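Getting a permit for a march in Mornstead, how early?

Posted 11 May 2024

Our tenants group wants to march from the Torno estate to the town hall over the rent rises. Never organized one before. Somebody told me you need a permit 30 days ahead, somebody else says you just ring the police. Expecting over 80 people, maybe more if the union comes. Also do we need insurance?? Council website is hopeless, the form link goes nowhere.

Ülle Sepp

drurkano_dave
Its 30 days if you want the road closed. Sidewalk only is 4 days notice, and that goes to the clerk's office, not the police. We did the library cuts march in January, 273 signed up and we still stayed on the sidewalk most of the way. Slow but fine. Ask for the paper form at the front desk, takes ten minutes. Put one contact name on it, not three. They rang all three of ours and got different answers about the route.

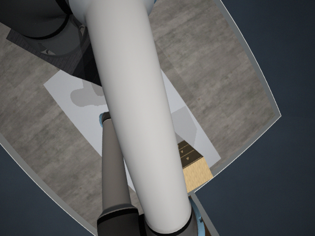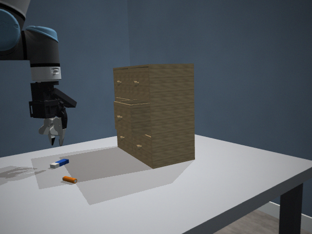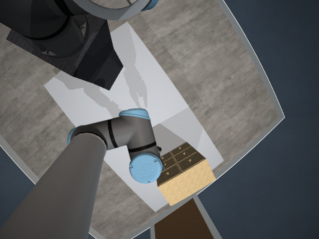
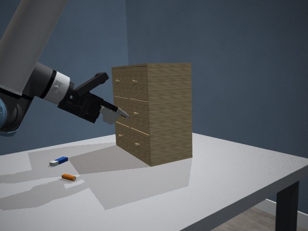 Robot arm, four views

Insurance, we weren't asked for it. Might be diffrent if you have a stage or a PA.

rentpayer
just turn up, its a free country

Lại
Please don't just turn up, last group that did got moved off the town hall steps before the first speaker. Agree with Dave on the form. Would add: get stewards, vests if you can borrow some, and tell the bus company your start time. Insurance only came up for us becuase we had a sound truck. Union may already have cover, ask them first.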